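What Is a Primary Source?
A history explainer for readers in grades 4 to 6
By Viera Procházka

Let's say your class had a big water balloon fight on the last day of school in June, and you missed it because you had a cold. How would you find out what happened? You could ask your friend who was there and went home soaked. You could read the note your teacher wrote that afternoon. Or you could ask your cousin, who wasn't there either but heard all about it from somebody on the bus. All of them can tell you something, but they aren't telling you the same kind of thing, and people who study history care very much about the difference.
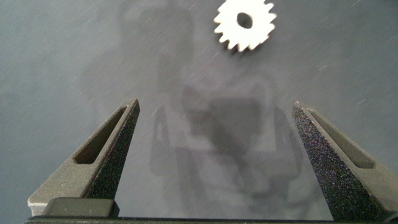

Straight from the time

A primary source is something made by a person who was there, or made at the time it happened. Letters, diaries, ship's logs, shopping lists, old maps and school report cards can all be primary sources. So can a coin or a shoe! Your soaked friend's story is one too, and so is your teacher's note.

I grew up in a little town called Skulgate, where the library keeps the diary of a baker named Matúš Brabec. He wrote down the weather, the price of flour and who hadn't paid for their rolls (he was quite cross about that, and he kept a list of 17 names inside the back cover). He wasn't trying to write history at all. He was just keeping track of his days, and now we can learn from him what breakfast cost. 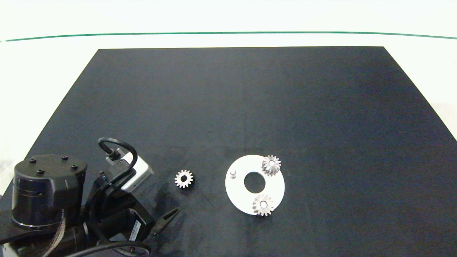

Diaries are wonderful for small things like that, the things a big history book has no room for. If you ever get to read one, go slowly. The spelling may look odd, and the writer may mention people without telling you who they are, so keep a piece of paper next to you and write down your questions as you go.

Told later by someone else

A secondary source is made afterward by a person who wasn't there. Your school history book is one. So is a TV show about knights, and so is the page you are reading now. Your cousin's story from the bus goes in this pile as well. The people who make good secondary sources read lots and lots of primary ones first. When Jaanus Kuusk wrote his book about the Kivent ferry, he read 485 letters before he wrote a single page, and he told me his eyes were sore for a week.
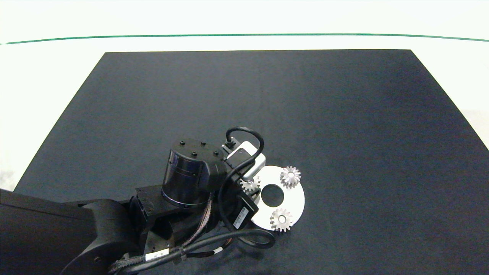
A long book like his can show you how many small stories fit together, which one letter can't do. So please don't go thinking that primary is good and secondary is bad – you will want both.

Can a primary source be wrong?

Oh yes, and quite often. People forget, people show off, and sometimes they only saw a little bit of what went on. When you pick up a source, try asking:

Who made it?
When did they make it?
Who was supposed to read it or see it?
What might they have left out?

Then look for a second source and see if the two agree. If they don't, hooray, you have found something worth writing about.

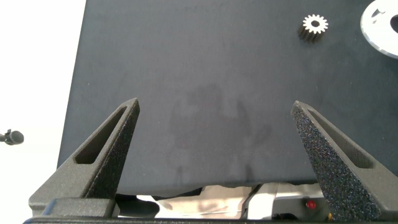 Two black gripper fingers, open above a dark gray board.

Try it at home

Ask a grown-up in your family for something old with writing on it, such as a postcard or a recipe card. Put our four questions to it and write down your answers, and if you don't know one, "I don't know yet" is a perfectly fine answer – historians write it all the time.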